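3. Gloves, sleeves and the feel of cloth in everyday work

Our second strand of material concerns covered hands. We came to it almost by accident. While sorting the 1,339 short written accounts gathered for the Dallen survey, Kálmán Szűcs noticed how often people who had been asked about their favourite garment wrote about a glove, a cuff or the end of a sleeve instead. We had expected coats and jumpers. What we got was a wonderfully rich set of remarks about the few inches of cloth between the wrist and the world.
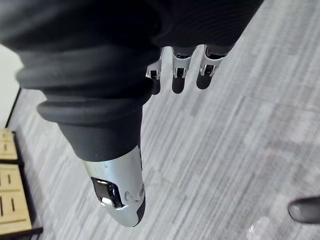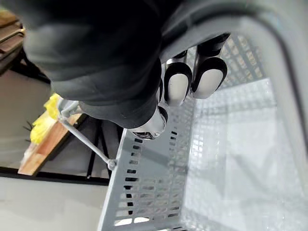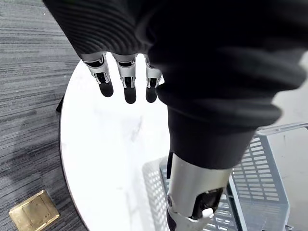 Figure 4. Dark coverings on robotic hands and an arm: folds gathered at the base of the thumb (first), a covered hand reaching into a slotted plastic basket (second), and a ribbed section of knit sleeve above three fingers (third).

Of the accounts, 109 dealt with gloves or cuffs at enough length to be coded in full. Heidrun Widmer and Kálmán Szűcs read each one separately and then compared notes. They used seven headings, which had been settled in April after a trial reading: warmth, grip, fit, wear, mending, memory and looks. An account could fall under more than one heading, and most did.

Fit drew the liveliest writing by far. People were very exact about where a cuff should end, how tightly a rib should hold and what happens to it after a few winters. One gardener from Lazaridis wrote that a good cuff "stays where you left it", a phrase we have since borrowed for our own notes. Several writers described pushing their sleeves up before any job that mattered, even when the sleeves were in no danger of getting dirty - a habit they often traced back to a parent or an older workmate.

Mending came next, and it was a real pleasure to read. Knitters at the Welesano workshop told us that the thumb is the first part to go and the last part anyone wants to reknit. Some graft a new tip in a different colour. Others wear the hole until it is too big to ignore, then cut the whole thumb away and call the result a gardening glove. We had no heading for this sort of second life, so we filed such remarks under both wear and mending.

Fifteen of the writers agreed to a longer talk, held at the Rindetti reading room, and were invited to bring the item they had written about. Handling the gloves changed the conversation at once. People who had been brief on paper talked at length with the thing in their lap, turning it inside out to show a darn or stretching the rib to show how little spring was left in it. We would urge anyone planning similar work to allow plenty of time for this part of the visit, and to have good light and a large table ready. The longer talks are taken up in Section 4, beginning with the accounts of inherited gloves.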